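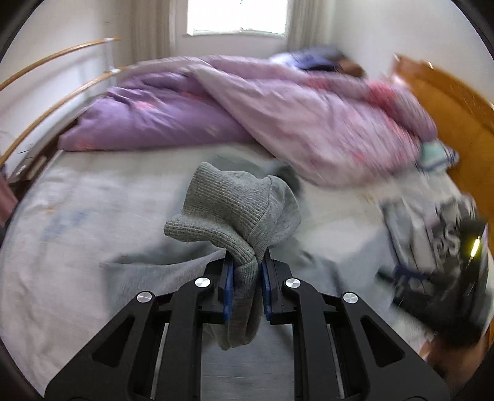
About Becerra Window & Gutter Care

Fulgencio Bañuelos started the company with a ladder, a bucket and a used pickup. He had spent seven years washing storefront glass in Nurnunberg for other people and wanted to do houses. The first customers were on Gralon Street and most of them are still with us.

Today we wash windows, clear gutters and clean screens for homes and small businesses in Nurnunberg and Pellora. We have around 300 regular customers. Most book twice a year, once in spring and once in September before the leaves come down.

How we work

Crews go out in teams of 2. One person works outside with a water-fed pole, the other does the inside panes by hand with a squeegee and a clean cloth. Shoes come off or covers go on at the door. We wipe sills and tracks as part of the job, and we do not charge extra for it. Storm windows are priced separately, as they have to be taken down and put back.

Gutters are cleared by hand and bagged. We flush each downspout and let you know if one is blocked below ground, which we don't repair ourselves. If we find a loose bracket we will tighten it. Anything bigger goes in a note with the invoice.

We do not pressure wash roofs or siding. People ask for it, and we can give you the name of a company that does.

Our people

Everyone on the crews is an employee, paid by the hour. New hires spend their first month with Fulgencio before they go out with anyone else. He still does the estimates and he still does most of the tall houses.

Prices and booking

Estimates are free and we send them in writing. The smallest job we take is $100. You don't need to be home for outside work as long as the gate is unlocked and dogs are indoors. If it rains hard we will call by 7 in the morning to move your appointment. Light rain does not stop us.

The office is on Gralon Street, behind the tire shop. Leave a message if we don't pick up and we will call back the same afternoon.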